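Replacing a rotted sill end in a timber frame shed

Before cutting anything, take the weight off the post. Set a bottle jack on a solid pad beside it, bolt a cleat to the post above the joint and lift until the tenon just moves. 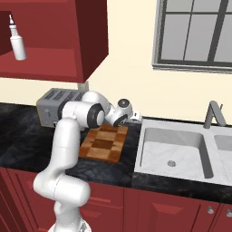

Cut back to sound wood, then go 2 inches further. We used reclaimed ironbark from Fillari at the Braralcombe shed, but any dense, dry hardwood will do.

Mark the scarf on both pieces from the same face — old sills are rarely square.

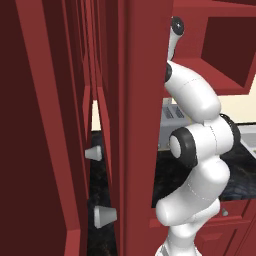
Sirnow Joinery Notes, No. 7

Saw outside the line and pare down with a wide chisel. Test the fit dry.

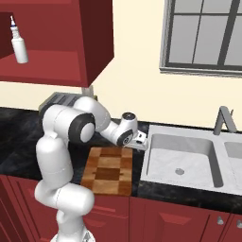 Peg the scarf, slide the new mortise under the tenon and lower the jack slowly.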